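Reviews > Books & Reading > Classroom Sets

Home New Reviews Teaching Book Clubs About Contact

Search this site... Go

Stelmakh Classroom Reading Set: a review after one semester with two sections of juniors

I teach eleventh-grade English, and every year I end up with a little bit of department money in March that has to be spent or it goes away. Last time I spent it on the Stelmakh Classroom Reading Set, the one built around Taltska, and I've now taught it start to finish with 56 kids. A few of you asked me what I thought, so get comfortable, I have opinions!

First, what you get. The set is a class pack of the novel in paperback, a teacher binder, a bundle of discussion cards, and a login for the audio version, read by a narrator with a lovely dry voice. The novel runs 344 pages, which scared my students half to death on day one (one of them held it up and asked if it was a joke). It's about a girl who goes back to the river town her grandmother left, and it moves between the two of them, sometimes in the middle of a chapter. If your kids haven't read anything with a split timeline before, plan on a slow first week. Mine got lost around the ferry chapter, both sections, same exact page, and we had to stop and draw the family tree on the board.

But once they had it, they really had it. The grandmother chapters are the best thing in the book. I had kids who never volunteer arguing about whether she should have mailed the letter, and that argument lasted until the bell and then kept going out in the hall. I'd buy the set again for that one class period.

The paperbacks themselves are just okay. The type is a good size and the margins are wide enough for notes, hooray, but the spines crease fast. By the end of the unit 7 of my copies had loose pages and I was going at them with book tape during lunch. If you expect to get several years out of a set, tape the spines before you hand them out. I wish I had. 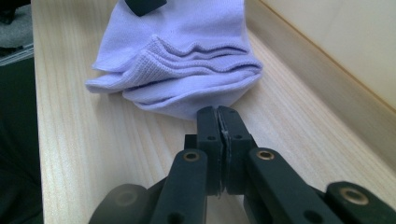
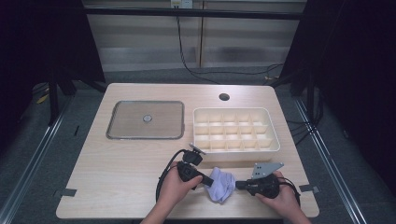
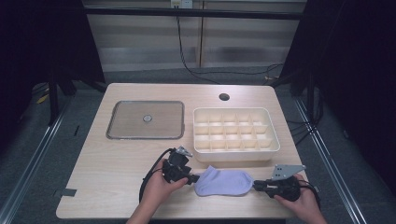 Wood surface in all three; the organizer with the small compartments is in the second and third.

Now the binder. Oh, the binder. Somebody clearly loved making it, and it's stuffed: vocabulary lists, chapter quizzes, a map of the river, essay prompts, even a recipe for the plum dumplings from the wedding scene. I used maybe a third of it. The quizzes are mostly "what color was the door" kind of stuff, and I gave up on them after the second one. The essay prompts are much better. My favorite asks students to rewrite a scene from the point of view of somebody who's only mentioned in passing, and I got some of the best writing of the year out of it. One student wrote three pages as the ferry operator and I still think about the ending.

The discussion cards were a nice surprise. Each one has a short quote on the front and 2 questions on the back, an easy one and one with some teeth. I passed them out to small groups and wandered around eavesdropping. They're printed on heavy stock, so they held up way better than the books did. My only gripe is that they aren't numbered by chapter, and I spent a whole evening on the couch sorting them so I wouldn't spoil the flood for anybody. A little number in the corner, please, Stelmakh!

The audio login works fine, though you get one account for the whole class, and it kicks people off when too many log in at once. We mostly listened together in the room with the lights down.

I should compare it with the Jesala set, which is what we used before. Jesala gives you shorter books and a much thinner guide, and it's easier to run if you've got a substitute or a choppy schedule. The stories are fine. My students finished them and forgot them. The Kurnus anthology, which the teacher next door swears by, is more of a grab bag, and I'd pick it for a class that needs lots of short pieces over one long haul.

Who should get the Taltska set? I'd say juniors and seniors, or a strong sophomore group, with at least five weeks to spend. I tried to squeeze it into four and had to rush the last section, and the kids noticed and complained (fair enough). There's one rough scene near the end involving a drowning, so read ahead and decide how you want to handle it with your group.

Four stars from me. It would be four and a half with better glue. I'm teaching it again next spring, with the quizzes left in the binder and a roll of book tape in my desk drawer.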